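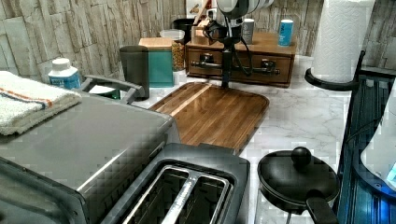
Chapter 8
Keys, Locks and Access Control

A lock protects a building only as well as the people who manage its keys. This chapter covers how keys and access cards are issued, recorded and recovered, and what to do when one goes missing. Patrols and alarm response are covered in later chapters.

Start with the key register. Each entry shows the key number, the door it opens, the holder's name, and the dates of issue and return. At the Palham offices of Zondari, a site with over 300 doors, the register had not been checked against the key cabinet for 2 years. When Ifeoma Akinola took over as security manager in October, she found 50 keys signed out to people who had left the company.

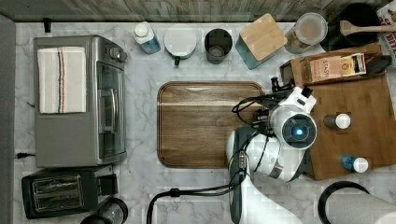
Access levels should follow the work a person does. A cleaner needs most rooms for a short time, and an accounts clerk needs a few rooms all day. Shared rooms are often left out of the plan. A staff kitchen may hold nothing of more value than a toaster oven and a two-slot toaster, but if it has a second door to the corridor, anyone let into the kitchen has been let into the corridor too. Mark both doors on the floor plan and decide on a level for each.

Master keys need stricter rules. They do not leave the site, and they are signed back in at the end of every shift. A lost master key usually means replacing every cylinder it opens, so the cost should be known before the loss happens.
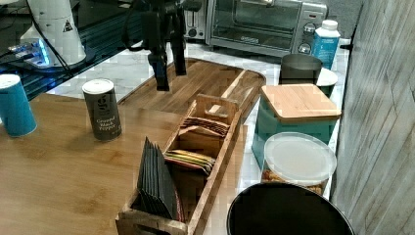 Figure 8.1 A large wooden tray, with a warning triangle on the white device.

Electronic systems change the record keeping but leave the duties much the same. A card can be canceled within minutes, provided that someone reports it missing. Section 8.1 begins with the form used for that report.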